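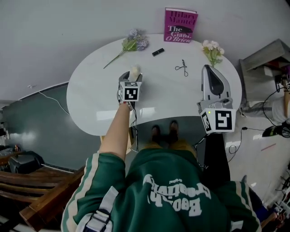
Shafiq Munshi wrote to us that his first sheet came off the Masberg with one corner lifting, and he asked if the table oil was the reason. It was not the oil. He had put the felt pad in with the seam side up, and after he turned it the next sheets dried flat.

We mention his letter at the top of the page as the same question comes to us often. The seam of the pad goes down, towards the plate.

Masberg Flat Press for paper and pressed flowers

The Masberg is a hand press for drying handmade paper, leaves and flowers at home or in a small workshop. It has two steel plates, a centre screw and a handle with a rubber grip. The plates are coated in light grey and the edges are rounded, so they do not mark the paper. It is made at our workshop in Bowen.

You can press sheets up to A4 size. Larger sheets can be folded once when they are still damp, but the fold will stay visible after drying.

In the box
Press with screw and handle
Felt pads, 2
Blotting sheets, 23
Small tin of screw grease
Printed instructions

Specifications
Plate size: A4 with a small margin on every side
Plate material: coated steel
Colour: light grey
Felt: wool, natural colour, can be washed by hand
Price: $98, tax included

How to use it
Lay one felt pad on the lower plate. Put a blotting sheet on it, then your paper or flowers, then another blotting sheet and the second pad. Close the screw until you feel resistance and give it one half turn more. Please do not use a pipe on the handle to get more force. The thread can be damaged in this way, and we do not repair it under warranty.

Change the blotting sheets every evening. Thin leaves and petals are usually ready in a few days. Thick flowers, for example roses or banksia, need much longer and we recommend to cut them in half first. Paper made with a lot of cotton also dries slowly – leave it one night more than you think.

Which felt should I order?
The wool felt in the box is good for most work. If your paper has a fine surface and you do not want any texture on it, choose the Lanura felt, which is thinner and more dense. It holds less water, so you will change the blotting sheets more often. The Lanura is sold separately and comes already cut for this press.

Blotting sheets
Our Grirura blotting sheets have no dye and no acid. They can be dried on a line and used again until they become soft in the middle. For schools and print studios we keep a carton of 1000 sheets at a lower price per sheet. Please write to us before ordering the carton, the freight is calculated by hand.

Care
Wipe the plates with a dry cloth after every use. Grease the screw when it begins to make noise. Do not store the press closed with damp felt inside, the felt will get a smell that is difficult to wash out.

Delivery and pick-up
Orders are packed on weekdays. Pick-up from the workshop is possible on Saturday until noon, if you tell us the day before. In November we close for stocktaking and orders leave with some delay.

Spare handles, felt pads and screws are listed under Parts.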